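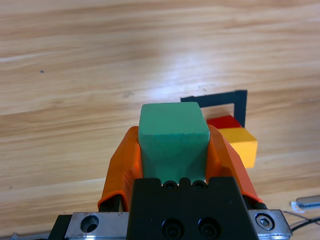 4. Comparing fingertip sets on the block task

Use this section when you have two or more sets of fingertips for the Eta gripper and want to know which one to leave fitted. The same steps work for comparing two controllers, as long as the fingertips stay the same throughout. Do not change both in one session.

Read section 3 (homing and travel limits) first. The steps below assume that the arm homes without errors and that the wrist camera picture reaches the operator's screen.

4.1 What you need

One arm with the Eta gripper and wrist camera fitted
Each fingertip set to be compared, with its own screws
Coloured blocks: red, yellow and green
Black tape for marking the target square
A table with a clear working area
Hex keys for the finger mounts
A copy of the trial sheet (Appendix B)

The target square should be a little larger than one block, so that a block can be set down inside it with bare table showing around it. If the square is too tight, most trials will fail on placement and the sheet will tell you little about the grip.

4.2 Preparing the table

1. Move the arm to its park position and switch the motors off.

2. Wipe the table with a dry cloth. Do not use polish.

3. Lay four strips of tape to make the square. Let the strips overlap at the corners and press the overlaps down well.

4. Look at the camera picture. If there is glare inside the square, move the lamp. Glare elsewhere on the table can be left.

5. Tidy any cables away from the path of the fingers and secure them.

Note: The square will look wider on one side than the other in the wrist view. This comes from the camera angle. Measure the tape on the table, never on the screen.

CAUTION: Keep hands off the table whenever the motors are on. The fingers close without warning if a grip command is waiting in the queue.
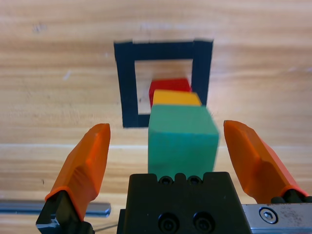 Pekent Handling Laboratory – Gripper and Tooling Group

4.3 Fitting a fingertip set

1. With the motors off, open the fingers by hand until they reach the stops.

2. Undo the screws at the base of the left fingertip and slide it off its mount. Repeat for the right.

3. Fit the new pair. The tips should lean in towards each other. If they lean outwards, left and right have been swapped.

4. Tighten the screws until they just stop turning, then a little more. Over-tightening will crush the plastic at the base of the orange tips and they will start to rock.

5. Switch the motors on and run Home from the gripper menu. The fingers will close fully and open again.

6. Check that the tips meet evenly. If one tip sits ahead of the other, switch off and refit.

CAUTION: Homing must be repeated after every change of fingertips. The controller keeps the old zero point until you do, and may drive the new tips hard into each other.

4.4 Setting grip force and opening

Grip force is set from 0 to 100, where 100 is the most the gripper will give. Opening is set on its own scale, also up to 100. Start with a force low enough that a block slips, and raise it in small steps until the block can be carried across the table without moving in the tips. Write that setting on the sheet. It is the first useful number you will have for the set.

Soft tips nearly always need less force than hard ones. Do not carry a setting over from one set to the next.

For opening, leave enough room for both tips to pass the block without touching it. A wide opening makes the approach easier, but it also means the tips can knock a neighbouring block. When blocks are standing in a line, bring the opening down until there is a small strip of table visible on each side of the nearest block.

4.5 Running the trials

Each fingertip set is tested on 3 layouts:

Layout A – one block in or across the target square, nothing close to it
Layout B – blocks lined up one behind the other, nearest block picked first
Layout C – two blocks together at the target, third block picked and brought to them

Run the layouts in that order. For each trial:

1. Place the blocks by hand with the motors off. Small differences from trial to trial are fine and should not be corrected.

2. Switch the motors on and start recording.

3. Bring the gripper down with the fingers open and the block between them.

4. Close the fingers and wait for the force reading to settle.

5. Lift clear of the table. Hold still before moving sideways.

6. Carry the block to the place given for the layout and set it down.

7. Open the fingers fully before lifting. Lifting early drags the block and will be marked as a failed release.

8. Stop recording and fill in the sheet: grip, carry, release, each marked pass or fail. Add a word or two on the cause if it failed.

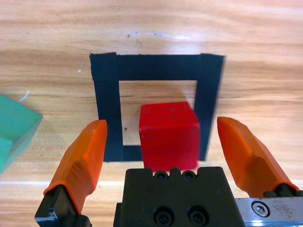
Look closely at how the block sits in the tips during step 5. A block that turns as it is lifted has been gripped off centre, and this should be noted even when the trial ends in a pass. On the Sarantis controller the turn is often hidden, as the wrist corrects for it on the way down.

Keep the approach speed the same for every set. The group's normal value is 900 on the speed slider. More than that and the arm overshoots slightly on the last part of the descent, which is easy to mistake for poor grip.

4.6 If something goes wrong

Block slips during lift: Raise the force by one step and repeat the trial. If it slips again, clean both tips with a damp cloth and let them dry.

Block sticks to one tip on release: Check that the opening is reaching its full value. Faceted tips can catch on the edge of a block if they have closed on a corner.

Second block moves during approach: Reduce the opening, or come in more steeply. Mark the trial as a fail.

Tape lifts at a corner: Replace the whole strip. A raised end will catch a block being slid into place.

Gripper stops half closed: Switch the motors off, take the block out, check for loose screws at the mounts and run Home again.

4.7 After the session

Park the arm, switch off the motors and take the tips off if they belong to a shared set. Sets on loan from Idthorpe go back in their own box with the screws. Copy the recordings to the group folder under the name of the fingertip set, and file the sheets with them.

Worn tips should be kept until the results have been checked. Mark them with the layout they were last used on.

Continue to section 5 for comparing wrist camera positions.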